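Tidimov Hand Kit, two-unit set: README for the sample data and the kit itself

Status: working draft, updated in November. Ask before you cite it.
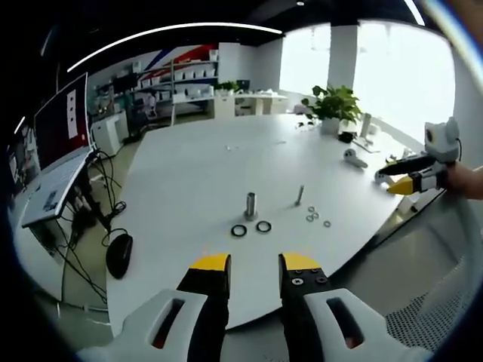 Kit comes as a left and a right unit, sold as a pair. You can order a single but the sample set assumes two. Everything below applies to the pair unless it says otherwise.

What's in the download
- 426 episodes, small-part assembly, tabletop
- 28 held back for testing, listed in holdout.txt
- one video stream per hand, plus finger opening and pose
- episode notes (free text, quality varies a lot, sorry)
- calibration files for both units

Task family
Ring and washer work on a small metal post and similar. O-rings, washers, short cylinders, thin rods. Pick, place, thread, hand over. Parts start wherever the operator dropped them, no fixed layout. Some episodes use one hand only, see the "hands" column in the index.

Hardware notes
Fingers are black with yellow pads at the tip. Pads are the wear part. Swap at 100 hours or sooner if small washers start skating. Four screws per pad, do them up evenly and don't use threadlock. The spare bag has enough for one full change on both units.

Finger opening reads 0 to 83 mm. The last bit before fully closed is not linear on older units, so run the close-open routine before every session. It's quick. Skipping it is the number one cause of support mail.

Cable: leave slack. Route it behind the operator, not over the table. Strain relief on the camera side is better than on the first batch but still not great.

Setup
1. Charge or plug in both units, start the host software.
2. Wait for both lights to go steady.
3. Close-open routine, left then right.
4. Show both cameras the calibration card.
5. Record a throwaway episode and play it back. Check the two streams line up.

If they don't line up, restart the host, not the units. Restarting the units loses the pose origin and you get to do step 4 again.

Known problems
- Bright windows. Auto exposure hunts when a hand turns toward daylight. Lock exposure or pull the blinds. Early episodes were recorded with it unlocked and it shows.
- Thin shiny rods confuse the pose tracker at close range. Jumps are flagged in the index, not fixed.
- Black rings on a dark mat are hard to see in the video. Use a light table.
- Time stamps drift on recordings over an hour. Split them.
- Notes file has a few duplicate lines, will clean up when theres time.

Compared with the Sillinent set
We ran both at the Wusstead site, same parts and same operators. Sillinent is lighter and nicer to hold for a long shift. Tidimov grips washers better and the export is much less painful. The Sillinent exporter wanted its own viewer installed first and we gave up on one machine. Price is close once you add spare pads.

Format
One folder per episode. Video as mp4, the rest as csv. Units are millimeters and seconds, angles in degrees. The Iyer loader reads it without changes. Older Iyer versions choke on the single-hand episodes, so update frist.

License and contact
Sample data is free for research and internal testing. Resale no, redistribution ask. Mail goes to the support box at Tidimov, answered most mornings, slower on Wednesday. Put the unit serial in the subject line.

To do: left-handed operators, second lighting setup, better notes.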